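Ticket 3047: Guest badges print without table number
Opened by: Matúš Urban, Krajčí Events
Status: waiting for Braltenex

Problem
We prepare the gala dinner for Vimach on November 23, 2018. The guest list is in Hiltiter and has 503 names. When I print the badges, the name and the company are correct, but the table number is missing on 18 of them.

Step 1. Printed again from a different computer. Same 18 badges are wrong.

Step 2. Compared the guest records. All 18 guests were moved from table 6 after the client changed the seating plan. On the screen the new table is shown correctly, only the print does not have it.

The gift list for the children's corner is in the same event file, so I checked it too. Its labels print with all fields. 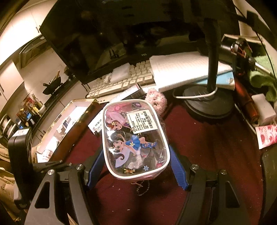 Step 3. Deleted one guest and entered her again by hand. Her badge is now complete. I did not repeat this for the other 17, it would remove their menu choices.

Question to Braltenex support
Is it possible to refresh the table field for many guests at once? If not, please tell me how to export the menu choices before I delete the records. The door team needs the badges at 16:00.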